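Questions fréquentes – Automatisation des tâches de rangement et de nettoyage chez Matedura
Mise à jour : 15 septembre 2019

Cette page s'adresse aux salariés des sites Matedura. Elle reprend les questions posées aux responsables d'équipe depuis l'annonce de juillet. Les réponses valent pour tous les sites, sauf mention contraire.

De quoi parle-t-on exactement ?
Du projet Ondari. Il vise à confier à des robots une partie des gestes répétitifs de fin de journée : débarrasser une table, passer un chiffon, remettre les objets à leur place. Les robots sont fournis par Tavovex. La préparation des données et les essais sont assurés en interne.

Quels métiers sont concernés ?
Les agents d'entretien et les agents de services généraux en premier lieu. Les équipes d'accueil le seront plus tard, pour la remise en ordre des salles de réunion. Les postes administratifs ne sont pas touchés par cette phase.

Mon poste va-t-il être supprimé ?
Aucune suppression de poste n'est prévue dans le cadre d'Ondari. Les départs en retraite continueront d'être remplacés pendant toute la durée du projet. Si cette position devait changer, les représentants du personnel seraient consultés avant toute décision.

Qu'est-ce qui change dans ma journée ?
Pour la plupart des agents, rien avant la mise en service sur leur site. Ensuite, les tournées seront réorganisées : moins de tables et de plans de travail à faire à la main, davantage de contrôle, de réassort et d'interventions à la demande. Les sanitaires, les vitres et les escaliers restent entièrement à la charge des équipes.

Combien de personnes participent à la phase actuelle ?
52 salariés, tous volontaires, répartis sur 8 sites. Les inscriptions sont closes pour cette année. Une liste d'attente est ouverte auprès des responsables de site.

Que font les participants ?
Ils exécutent des tâches courantes avec deux pinces tenues à la main, une pour chaque main. Les mouvements sont enregistrés et servent à apprendre au robot comment s'y prendre. On saisit un chiffon, on essuie, on déplace un objet, on le repose. Les pinces ont deux doigts, comme celles du robot, ce qui oblige à travailler autrement qu'à mains nues. Il faut compter quelques séances pour s'y habituer.

Faut-il des connaissances en informatique ?
Non. La formation se fait sur place et porte sur la prise en main des pinces, le démarrage et l'arrêt de l'enregistrement, et les consignes de sécurité.

Ce travail est-il payé en plus ?
Les séances ont lieu sur le temps de travail, au taux habituel. Une prime de 300 euros bruts est versée à chaque participant à la fin de la phase. Elle apparaît sur une ligne séparée du bulletin de paie.

Puis-je arrêter en cours de route ?
Oui, à tout moment et sans justification. Prévenez votre responsable pour que votre planning soit refait. La prime est alors calculée au prorata des séances effectuées.

Pourquoi ne pas enregistrer directement dans les locaux, pendant les tournées ?
Cela a été essayé sur un site. Les interruptions étaient trop fréquentes et les collègues de passage se retrouvaient dans les enregistrements. Les séances se font donc dans une pièce réservée, autour d'une table sur laquelle on pose des objets ordinaires. La disposition change d'une séance à l'autre. 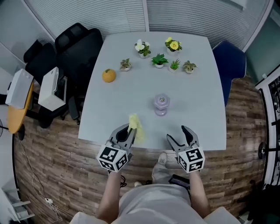

Les gestes ratés ne sont pas un problème. Si un objet tombe ou si le chiffon glisse, terminez l'essai et signalez-le dans l'application Xaba, où chaque essai reçoit une note simple : réussi, partiel ou à refaire. À ce jour, 2497 essais ont été validés.

Mes performances sont-elles évaluées ?
Non. Les notes saisies dans Xaba portent sur les essais. Elles ne sont pas transmises à l'encadrement et ne peuvent pas être utilisées lors de l'entretien annuel.

Peut-on me reconnaître sur les enregistrements ?
Les mains, les bras et les vêtements peuvent être visibles. Les noms ne sont pas associés aux fichiers. Évitez de porter votre badge pendant les séances. Vous pouvez demander la suppression de vos enregistrements par écrit.

J'ai mal aux poignets après une séance, que faire ?
Arrêtez-vous et signalez-le le jour même. Une pause est prévue après chaque série, et elle n'est pas facultative. Le médecin du travail peut être saisi directement par le salarié.

Quand les robots arriveront-ils sur mon site ?
Le calendrier n'est pas arrêté. Chaque site sera informé par affichage et en réunion d'équipe avant l'installation.

À qui m'adresser pour une autre question ?
À votre responsable de site, ou à Xolani Engelbrecht, coordination du projet Ondari. Les questions peuvent aussi être déposées par écrit à l'accueil, avec ou sans nom.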